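Sustby Working Group on Household Automation
Minutes of the meeting held 28th September 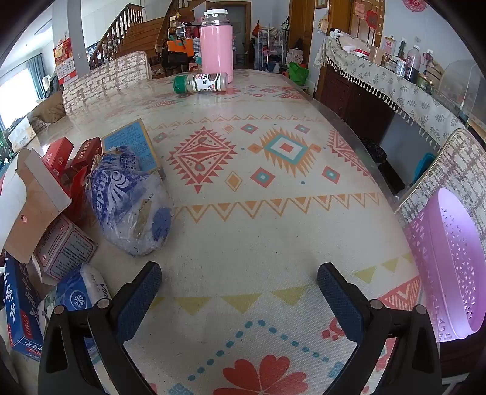

Present: Tatiana Doležal (chair), Ruairí Madigan, Lotte Prins, Sverre Hägglund (minutes)
Apologies: Bernadette Mac an tSaoi

1. Minutes of the July meeting
Accepted with one correction: under item 4, "dishes" to read "dry dishes".

2. Table clearing
RM reported on the table-clearing trials. Of 1,700 attempts logged, 1,099 ended with the item put away in the right place. Boxes with flat sides gave the least trouble. Soft packs of tissues were often squeezed out of shape, and clear plastic covers over tablecloths continue to upset depth readings where they reflect light.

LP asked whether a jar lying on its side counts as one task or 2 – stand it up, then move it. Agreed: one task, with the time recorded for each part.

TD noted that deciding what belongs on a table is still done by a person. RM agreed and said no change was expected this year.

3. Shop-floor chores
SH summarized the Retbridge visit. Shelf restocking from full cartons works at a slow pace. Returning stray goods to the correct shelf does not yet work without staff help. The Waltberg report claims otherwise, but its test used only rigid packaging. LP to request the raw logs.

4. Grip pads
Leemans has quoted 1,030 for the next batch of textured pads. RM considers the price high – the current pads have worn evenly. Deferred.

5. Statement on readiness
Draft wording discussed: "Single-item pick and place in homes is usable under supervision. Full tidying is not." SH objected to "usable" as undefined. TD to redraft with a stated success rate.

6. Actions
LP: Waltberg logs.
RM: split timing for fallen items; separate results for soft packs.
TD: revised statement, to be sent to BM for comment.

7. Next meeting
Date to be set by email. Retbridge has offered a room.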